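Forum Scène & Coulisses > Traductions
Ristalden en français : on garde les chansons en langue d'origine ?
8 réponses · 70 vues · 3 partages

natalia_moreira
Nous montons Ristalden en mai à la salle Verkum. La pièce compte deux ballades au deuxième acte, et notre metteuse en scène, Clementina Seixas, veut les traduire. Moi, je les laisserais telles quelles. Des avis ?

custodio.a
Telles quelles, évidemment. J'ai entendu la version française à Kukholm : « brume » rimait avec « légume ». Trois fois, avec le refrain.

chepkoech_obura
Pas d'accord. La seconde ballade annonce le meurtre. Si personne dans la salle ne comprend, l'acte III tombe du ciel – et à 25 euros la place, le public a droit à un indice.

custodio.a
Il y a les surtitres.

chepkoech_obura
Avec les surtitres, on regarde le plafond pendant que le comédien s'arrache le cœur. Joli spectacle, côté plafond.

lourenco_arruda
Prenez la traduction Abreu, elle est correcte si on saute la préface. Je chanterais la première en version originale et la seconde en français. Custódio va protester, il proteste aussi à table.

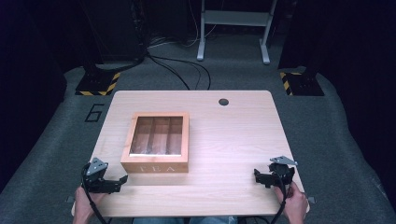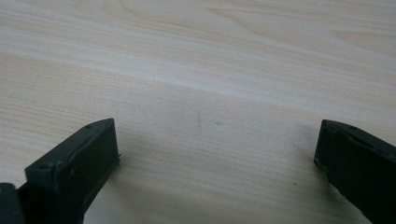 natalia_moreira
Moitié-moitié, Clementina pourrait céder. Par contre, l'accordéoniste a tout appris en ré mineur et Abreu ajoute deux syllabes par vers.

lourenco_arruda
Coupez les adjectifs. L'auteur en a mis pour 100 ans.

custodio.a
Je proteste. Et pour la préface aussi, je l'aime bien, moi.

natalia_moreira
Essai mi-français demain en répétition, je vous dirai pour les syllabes.

12 J'aime · 3 partages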